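Papers > Rotedard Project > Section 4: Hand capture for signed stories

4. Capturing the hands

Fingers are where signed animation lives or dies, and we were delighted by how far a modest glove setup could take us. Each signer wore the Pendivard gloves over a plain body suit, and every story was recorded in 4 takes. Across the whole collection this gave us 160 usable clips, enough to train the smoothing step described in Section 5 and still hold 25 back for testing.

The hardest moments were the ones where the hands touch. Two fingertips resting on a palm look like one blob to the tracker, and early versions of our avatar pushed its thumb straight through its own wrist! Amrit Tremblay suggested fixing the contact points first and letting the rest of the arm follow, and the change was a joy to watch. Handshapes that had looked mushy became crisp, and our deaf reviewers began commenting on the stories themselves.

Face and gaze came from a head-mounted camera, cleaned up in Panicker. We kept the raised brows and puffed cheeks at full strength, even where they looked large on a small avatar. Reviewers strongly preferred them that way. Blinks were a different matter: the raw data had far too many, and we thinned them by hand.

Timing between hands and face still drifts in the longest stories. The Omico player can correct this during playback, and we compare both approaches in Section 6. The cleaned clips contain 1618 labeled signs, with start and end points marked for each one. 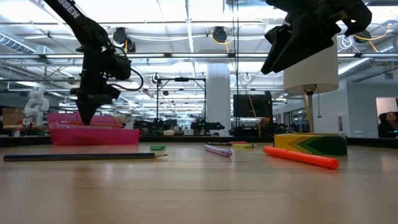 Figure 4. Tabletop workspace with two black grippers and a pink pencil case.

Related items
Section 3: Recruiting and working with signers
Section 5: Smoothing finger motion
Section 6: Playback timing in Omico

Last updated: Sat 10 December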